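Garment handling cells at Lirberg: frequently asked questions

For staff in sorting, pressing and packing. Version 2 of this page replaces the one issued at the start of the trial. Questions that are not covered should go to Fathima Cassim (process engineering) or Mahfuz Begum (shift planning).

What are the cells for?

Picking single garments out of a mixed pile and presenting them for sorting. The arm takes hold of the cloth between two fingers, lifts it clear and moves it to the next position. Sorting by customer, stain checks and repairs remain manual.

Which jobs change?

Three: infeed, first sort and relief cover. Infeed operators at a cell no longer separate garments by hand. They load the cell, clear mispicks and deal with items the arm has rejected. First sort receives garments one at a time at a fixed pace. Relief cover now includes cell attendance, for which training is required. Pressing and packing are unchanged apart from the break pattern described below.

Are posts being removed?

No posts are being removed during the trial. Hours released at infeed have gone to the repair bench, which had a backlog. The position after the trial will be set out in October and discussed with staff representatives before any rota is altered.

Does my pay grade change if I attend a cell?

Attendance is paid at the infeed rate until you are signed off, and at the technical rate from the next pay period after that. The technical rate applies to all hours on a shift where you are rostered to a cell, including hours spent elsewhere.

How long is the training?

Some 17 hours, split between the classroom and supervised attendance. Sign-off is by Fathima Cassim or a named deputy. If you are not signed off at the first attempt, you repeat only the parts you did not pass.

How does the gripper hold a garment?

By pinching. The tips close on a fold and the rest of the cloth is left to hang. The closing force is set per programme and must not be changed at the panel by attendants. A pinch near a seam or a sewn-in panel is acceptable. A pinch on a zip, buckle or hard button normally triggers a reject.

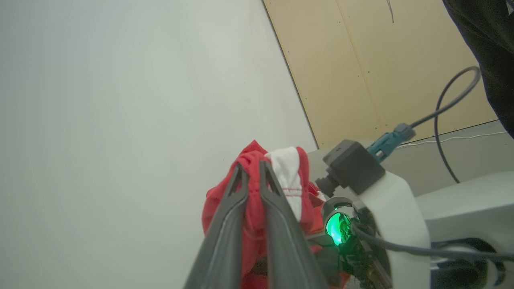

Thick folds are the most common source of trouble. If the tips close on several layers, the arm may lift two garments together, and the second one can drop during the move. The weight check catches most of these. Those it misses reach first sort as doubles and should be logged with code 29, so that the pick position can be adjusted.

Can I straighten a garment while the arm is holding it?

No. Stop the cell, wait for the stopped message on the panel, then open the guard. This applies however small the correction is. Reaching past the guard is treated as a safety incident and is recorded as such.

What do I do if a garment is stuck in the fingers?

Stop the cell and use the release function on the panel. If the fingers do not open, call maintenance. Do not pull the cloth, as this can damage both the garment and the fingertips. Torn or marked garments go to the repair bench with a yellow slip.

Who sets the pace?

The planned rate is 80 garments an hour per cell. Attendants may lower it at any time without asking. Only the shift lead may raise it. In the first weeks several people at first sort reported that a steady flow was more tiring than the old uneven one, and the break pattern was changed as a result: a short break in each half of the shift, in addition to the meal break, for everyone working downstream of a cell.

Is my work being measured?

The Donden software records picks, rejects, stops and pace changes against the cell number. It does not record who was attending. Rosters are kept in a separate system, and the two are not joined except in a safety investigation, when the person concerned is told first.

Which items should not be loaded?

Wet items, anything with loose cords, beaded or sequinned garments, knitwear with an open weave, and items in sealed bags. Put these in the manual rail. Small items such as socks and gloves are handled by hand for the time being.

What happens on the night shift?

Cells do not run between 22:00 and 06:00. Planned maintenance by Zirko takes place in that period, and the guards may be open. Night staff who have not been signed off should stay outside the marked area.

Can I ask not to work at a cell?

Yes. Tell Mahfuz Begum in writing. Requests made during the trial do not affect your grade or your place in the overtime list. If you change your mind later, you join the next training group with space.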